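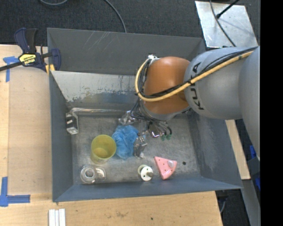
About Rimside

Hi, I'm Suha Geagea, and Rimside is my website about video games - mostly console games, mostly the hardware side of them, and mostly written at my kitchen table after dinner. If you got here from a search for frame rates or because a friend sent you one of my long posts about controller sticks, welcome! Have a look around.

How it started

I grew up in Brerkport, where the one rental store kept its games on a low shelf behind the register and you had to ask for them by name. I usually asked for the wrong thing. I'd take home whatever had the nicest box, play it all weekend, and then fill a spiral notebook with what I thought of it (harsh opinions, terrible spelling). I still have the notebooks. A couple of them have been typed up in the Archive section, and people seem to like those more than my real reviews, so I try not to take it personally.

The site itself went up on 27th September with one post on it, a very long complaint about loading times. My sister read it. Then somebody linked it on a forum and I got 264 visits in one evening, and I sat there refreshing the page until I had to go to bed. I was hooked after that.

What you'll find here

Performance write-ups are the main thing. When a game comes out on more than one version of a console, I play the same stretch on each of them and write down how it feels and what my capture card says. I don't have a lab. I have two TVs, a lot of cables, and a patient upstairs neighbor. If the difference is too small for me to notice from the couch, I'll say so, even when the numbers look exciting on a chart.

Then there are the reviews. I don't give scores. I tried it for a while and spent more time arguing in the comments about a seven than talking about the game, so out they went. What you get now is how far I played, what I liked, what bugged me, and whether I'd pay full price for it.

There's also the Juhl list, which needs a bit of explaining. Juhl was the name of my save file on the first role-playing game I ever finished, and it's what I call my running list of favorite games. It has 21 games on it right now. When one goes on, one has to come off, and I write a post about the swap. These are the posts that get me the angriest mail. I love writing them.

Who else is here

For a long time it was only me, but there are a few of us now. My cousin handles Kallov, our weekly newsletter, and picks the reader letters that go in it. Two friends from college fill in on sports and racing games, which I'm hopeless at - I once came last in a kart race against a computer player set to beginner. Everybody who writes for the site gets paid for it. Not a lot, but they get paid.

The newsletter goes out to 2,054 people at the moment, and most of the questions I answer on the site come from there. If you want in, the sign-up box is at the bottom of every page.

How we pay for things

Memberships, mainly, plus a small ad in the sidebar that I pick myself. I buy most of the games and all of the consoles. If a publisher sends us a copy, the first line of the review tells you. They don't see anything before it goes up, and they don't get to ask for changes (one of them did once, and it was a very short phone call).

Mistakes

I make them! When I get something wrong I fix it and leave a note at the end of the post with what was changed. Please write to me if you spot one, especially in the hardware pieces, where one mixed-up setting can throw off a whole table.

Getting in touch

The contact form goes straight to me. I read everything and it takes me about 10 days to answer, longer when a big game is out. Tips, corrections, and strong feelings about the Juhl list are all fine. Pitches are open in September every year, and the details are on the Write for Us page.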